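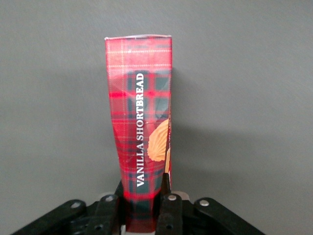
Why do the same photos turn up twice after you move to a new phone?
Mostly because the old phone and the new one each think they own the picture. The old one pushes its copy up to the cloud, the new one pulls it down, saves it again under a different name and then backs that up as well. The picture looks the same to you and me, but the file has a new name and often a new date, so the software treats it as a stranger.

I found this out the hard way when I changed phones last January and opened my gallery to find my cousin's wedding in there twice over, some bits of it three times, all shuffled in with screenshots of bus timetables. I moaned about it for months and then had to pick a topic for my second-year computing project, so I picked that. The project is called Panside. It's a small program that looks through a folder of photos, works out which ones are really the same picture and moves the spares into another folder so you can look at them before you bin anything. 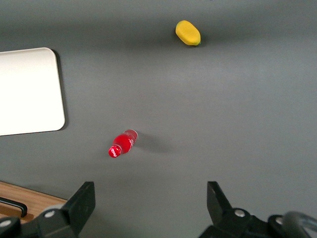
Page last changed: Dec 15, 2022

What I wanted it to do

My first plan was much too big. I wanted an app with a proper front end that ran on the phone itself, and my tutor very kindly asked how much of that I thought I'd finish by the deadline. So the plan shrank to a program that runs on a laptop, with a plain window and a couple of buttons. You plug the phone in or copy your backup across, point Panside at the folder and let it get on with it.

I had one rule from the start – it must never delete a photo. It can move them, it can make a list, but the deleting is up to the person. I've lost pictures to a "clean up" button before and I'm still cross about it.

What I tested it on

My own library, mainly. It had come off the old phone through Zutier, the backup app that was already on there, and then gone onto Grudusum, our shared storage box at home, and then some of it had gone back to the new phone. So it had been through the wars. There were almost 3000 files in it when I started.

I didn't want to let a half-finished program loose on the lot, so I made a copy and took 1000 files out of that copy as a practice set. I went through the practice set by eye over a weekend and wrote down every double I could spot in a spreadsheet. It was deadly dull but it gave me something to check against, and I'd do it the same way again.

How it works

The first go was very simple. Panside read each file and worked out a checksum (a sort of fingerprint made from everything in the file), and if two files had the same one it called them doubles. That's quick and it's very safe, and it found the easy ones straight away. It missed loads, though! Zutier squashes pictures a bit when it saves them, and once a picture has been squashed the checksum changes completely, even if you'd never see the difference.

So the next go looked at the picture and left the file alone. It shrinks each photo down to a tiny grey square, compares light and dark bits across it and turns that into a short code. Two photos with nearly the same code are probably the same picture. I read up on this in the library and there are several ways to do it, and I went for the one I could understand well enough to write myself. There are ready-made libraries that would have saved me a fortnight, but the marking scheme wanted our own code for the main part.

The trouble with "nearly the same" is deciding how near. Set it too tight and it misses the squashed copies. Set it too loose and it starts pairing up things that only look alike. My worst result had it putting a plate of chips together with a beach. I moved the setting up and down for days, ran it on the practice set each time and checked the answer against my spreadsheet, and in the end I went for a fairly tight setting plus a second check on the shape of the photo, so a tall picture can't be matched with a wide one unless it's been turned.

Dates were the other headache. When a photo is a double, which one do you keep? I'd thought the oldest, obviously, but the copying had changed the dates on some files so the "oldest" wasn't always the real one. Panside now looks for the date the camera stored inside the picture, and if there isn't one it keeps whichever file is biggest. Bigger usually means less squashed.

How it went

On the full library Panside left me with 2244 photos in the main folder and put everything else in the spares folder. I looked through the spares by hand and there were a few mistakes, nearly all of them burst shots, where I'd held the button down and got a run of pictures a split second apart. They're different photos, technically, but I can see why it got confused. I moved the ones I cared about back.

It was slow. The first full run took so long I went out for tea and came back and it was still going. A lot of that was my fault for comparing every photo with every other photo. Sorting them by code first helped a great deal, and I wish I'd thought of it before the week of the demo.

I did get to try it on somebody else's mess too. The Zacharopoulos computer room let me leave it on one of their machines with a folder of old open day photos, and it coped fine apart from falling over on file names with odd characters in them. That's fixed now.

What I'd change

Videos, first of all. Panside skips them completely and they're what really eats up the space on a phone. I'd also like it to show the two pictures side by side and ask, because at the moment you have to open the spares folder and hunt for the match yourself – fine for me, annoying for anyone else. And bursts need their own rule. My idea is to check the time stored in each picture and leave alone anything taken within a second or two of its neighbour, but I haven't written any of that yet.

The code and the spreadsheet went in with the report. My photos didn't, so if you want to run it you'll need a messy folder of your own, and please make a copy of it first.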